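**Clirkum Service Desk: Ticket record**

**Subject:** Large print jobs held at Fletbridge and released out of order
**Opened:** Nov 9, 2025
**Reporting unit:** Course Materials Office, Clullside
**Service affected:** Acharya print gateway, Fletbridge queue
**Priority:** High
**Status:** Resolved, monitoring

## Report as received

The Course Materials Office sends course packs from Clullside to the production printers at Fletbridge. Since the gateway update, long jobs have been accepted by the gateway and then held with the status "Waiting for device" while the printers are idle and show no fault. Short jobs sent after a long one pass through normally. When the held job is finally released, its sections come out in the wrong order, and in one case the cover sheet of one pack was bound to the body of another.

The office has asked that the queue be restored before the next production window. It has also asked whether jobs already marked as complete can be relied upon.

## Initial review

The desk confirmed the report from the gateway log. Jobs of fewer than 200 pages were not held during the period reviewed. Jobs above that length were held in most cases, but not in all. The printers themselves logged no paper, toner, or finishing errors at the times concerned.

The reporting unit was asked to supply the following:

- the job name and submission time for each held job
- the workstation from which it was sent
- the print preset selected
- whether sections were sent as one file or as several

The unit replied the same day. All held jobs had been sent with the preset "Bound, double-sided." Sections had been sent as separate files and joined by the gateway, in accordance with the standing procedure.

The unit was advised to suspend use of the bound preset and to hold any urgent pack for manual release. Staff at Fletbridge were asked to leave held jobs in the queue and not to delete them, so that their records could be examined.
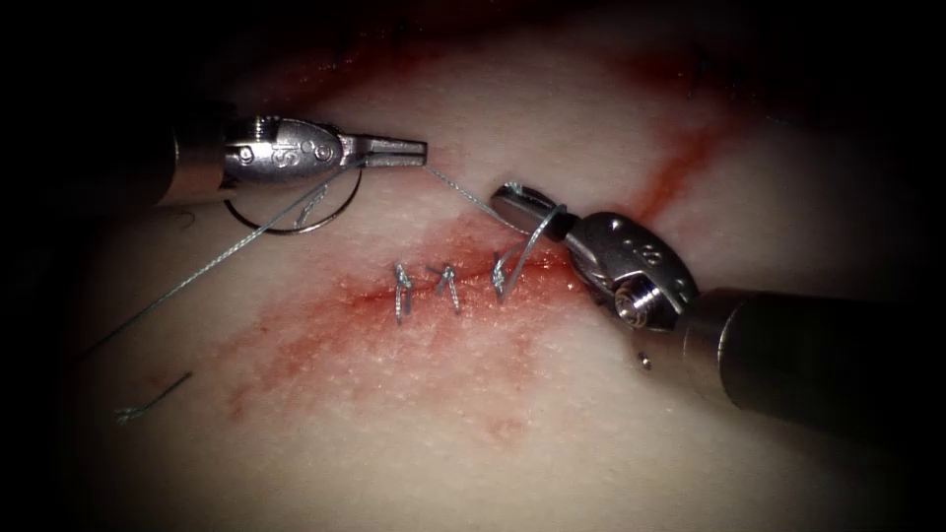
The desk then compared the gateway configuration with the copy kept from before the update. Three settings differed. Two related to the wording of user notices and were set aside. The third was the section timeout, which governs how long the gateway waits for the next part of a joined job before treating the job as incomplete. Before the update this value had been set locally. After the update it had returned to the supplied default of 3000 milliseconds.

This was considered a likely cause. A long section takes longer to convert, and the following section may not be ready when the timer expires. The gateway then places the job on hold and waits for a signal from the device that does not come.

## Work log

**Entry 1.** Section timeout restored to the earlier local value. Gateway service restarted at the end of the production shift. A plain text job in several sections was sent from Clullside and printed in the correct order.

**Entry 2.** The unit reported that a joined job had been held again. The log showed that the timeout had not been reached. The first finding therefore explains some of the holds but does not account for all of them. The ticket was returned to open status.

**Entry 3.** Conversion storage on the gateway server examined. The work folder held files from jobs that had finished long before. The cleanup task is meant to remove these each night. Its last successful run was dated before the update. The task had been running under a service account whose permissions were changed when the update was installed.

**Entry 4.** Storage threshold identified. When the work volume is more than 75 percent full, the gateway continues to accept jobs but defers any job that requires joining. This behavior is described in the administrator guide under storage protection. It raises no alert unless alerts have been turned on for that volume, and at Fletbridge they had not been.

**Entry 5.** Permissions corrected on the service account. Cleanup task run by hand. Some 4000 leftover files were removed and the volume returned to a normal level. Held jobs were left in place during this work.

**Entry 6.** Held jobs released one at a time, with a member of the Fletbridge print staff present at the finisher. Several came out in the wrong order. The release function appears to place sections by the time at which each was converted. The section number is ignored if the job has been on hold. All such output was marked as spoiled and recycled.

**Entry 7.** Fault in the release function reported to Acharya support with logs attached. Acharya confirmed receipt and asked for the configuration file, which was sent. Pending a correction, the desk instructed both sites to cancel and resubmit any held job in place of releasing it.

**Entry 8.** Acharya support replied that the ordering fault had been reproduced and would be corrected in a later release. No release date was given. The advice to cancel and resubmit was confirmed as suitable for interim use.

## Secondary matter: figure captions moving to the next page

While the main fault was under review, the unit raised a related concern. In some converted packs, a caption that sits directly beneath its figure in the source file is pushed to the top of the following page. The unit had assumed that this was a result of the same fault.

The desk found that it was a separate matter. The gateway substitutes its own fallback font when the source font has not been embedded. The fallback font is slightly taller, and a caption placed close to the bottom margin no longer fits. The text is not lost, but it is separated from its figure and may be read as belonging to the next one.

Embedding fonts at export corrected the spacing in every file the unit resubmitted. Captions were also given the paragraph setting "Keep with previous," so that a figure and its caption move together if a page break is required.
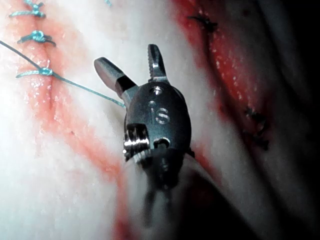 *Figure 2. Instrument with jaws open above a pale tissue surface; the letters "IS" are engraved on the body.*

Files created with the older pack template do not embed fonts by default. The template has been corrected and placed in the shared folder. Packs built from the older template need not be rebuilt, provided that the export setting is changed before submission.

## Findings

The main fault had two causes acting together. The section timeout was reset by the update, and the cleanup task stopped running when the permissions on its account were changed. Either condition is sufficient to place a long joined job on hold. Correcting the timeout alone gave a successful test, and the desk closed its first line of inquiry too early on the strength of that result. The test job contained only plain text and placed very little demand on storage.

The incorrect section order is a fault in the release function and remains uncorrected in the installed version. It affects only jobs that have been held and then released.

With regard to the unit's question about completed jobs, the log distinguishes between jobs that printed directly and jobs that were held first. Those that printed directly may be relied upon. Those that were held should be checked against the contents page before they are issued. A list has been supplied to the unit.

## Instructions to users

1. Submit course packs with fonts embedded. The option is found under Export, then Advanced.
2. Use the bound preset as before. The suspension has been lifted.
3. If a job shows "Waiting for device" and the printer is idle, cancel the job and submit it again. Do not select Release.
4. If the second submission is also held, contact the desk and quote the job number shown in the gateway window. The number in the confirmation message is a session number and cannot be used to find the job.
5. Check the cover sheet against the first page of the body before a pack leaves the finishing area.

## Instructions to administrators

Configuration values at Fletbridge must be compared with the saved copy after each gateway update, before the queue is opened to users. The comparison sheet has been extended to include the section timeout, the service account permissions, and the storage alert setting.

Storage alerts are now on for the work volume and are sent to the shared desk mailbox. An alert should be treated as requiring action on the same day. Files belonging to active jobs must not be removed by hand. The cleanup task identifies these correctly and should be used in all cases.

The Clullside gateway was examined for the same conditions. Its cleanup task was running normally. Its section timeout had been reset in the same way as at Fletbridge and has been corrected, although no fault had been reported from that site.

## Open items

- Acharya correction for the release function: awaiting release. Desk to install on the test server first.
- Replacement of spoiled packs: resubmitted by the Course Materials Office and printed. Recharge to the unit waived.
- Wording of the "Waiting for device" notice: the text does not reflect the cause of the hold. Request for a clearer notice sent to Acharya and logged there as a suggestion.
- Removal of the older template from local drives at Clullside: in progress.

The ticket will remain in monitoring status until the next production window has been completed. Further reports of held jobs should be added to this record and not opened as new tickets.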